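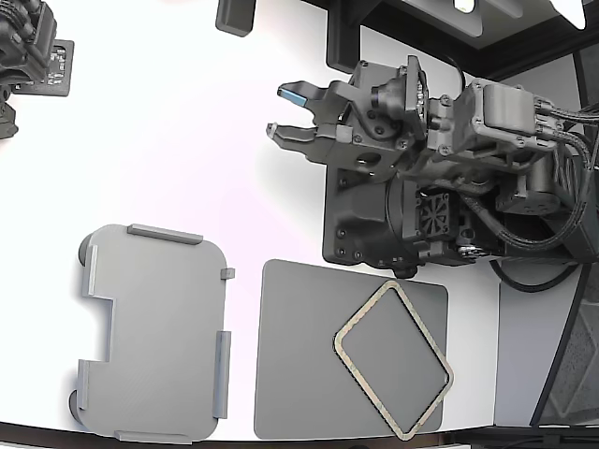
1/23/26. Opening a thread about a tray. You have been warned, and the mute button is right there.

Some background. My bench at the Westwood workshop has a white top, and a white top is a wonderful thing until you own more than one gray object. I own almost exclusively gray objects.

The gray is my own doing. I bought a spool of light gray filament because it was on sale, then a darker one because the light one looked lonely. Everything I have printed since looks like it was issued by a small, tired government.

Anyway, the tray. Rounded corners, raised rails along the borders, two notches in the left edge, feet underneath. It's meant to be a little riser for parts, so the stuff I'm working on has a place to be besides "under my elbow."

It is version 11. Please don't ask to see the others. Version 3 is currently holding a door open and doing better work there than it ever did on the bench.

Why notches? Version 7 didn't have any, and I spent an entire April trying to lift things out of it with my fingernails. Now there's somewhere to put a finger. I believe this is called ergonomics and people go to school for it.

The rails are for keeping things from rolling off. They don't run all the way around. There are gaps, and every round part I own knows where they are.

Somebody in the Durier forum told me a continuous rail would be stronger. I'm sure it would. I'm also sure it would collect crumbs, and I have met me.

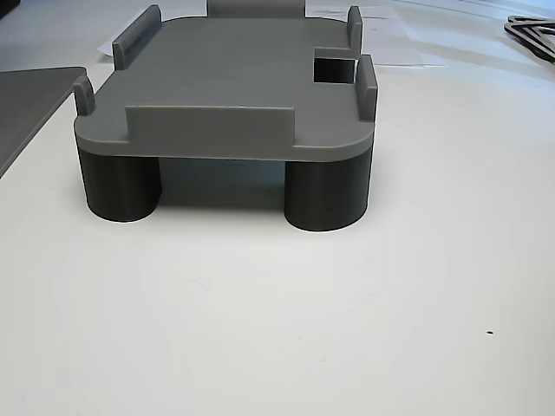
About the legs. The early ones were skinny and elegant and the whole thing wobbled like a restaurant table. So now they're short, thick cylinders in the darker gray. It has the ankles of a piano and I'm fine with it.

The gap under the plate was going to be storage. I told everyone it was going to be storage. It is a garage for dust.

Took me 16 hours of print time to get to the current shape, if you only count the prints that finished, and I only count the prints that finished.

Then there's the mat. Darker gray, square, rounded corners to match. I wanted a "landing zone" next to the tray, a phrase I picked up from an organizing book and now can't get rid of.

The thin ring is another matter. Rounded square, beige, darker on the inner edge. It was supposed to sit neatly on the mat and line up with the corners. I put it down at an angle and liked it better, so that's the design now.

I priced a ready-made riser from Kazmi before any of this started. Perfectly nice, free shipping. I think about it whenever I change a nozzle.

The file is saved as tray_517 – no, there weren't 517 of them, I mashed the keys and never renamed it. Will post it to the Motmont page once I fix the back corner tab, which is too narrow and has a look about it.

A few of you asked if it comes in other colors. I have half a spool of orange and I'm scared of it.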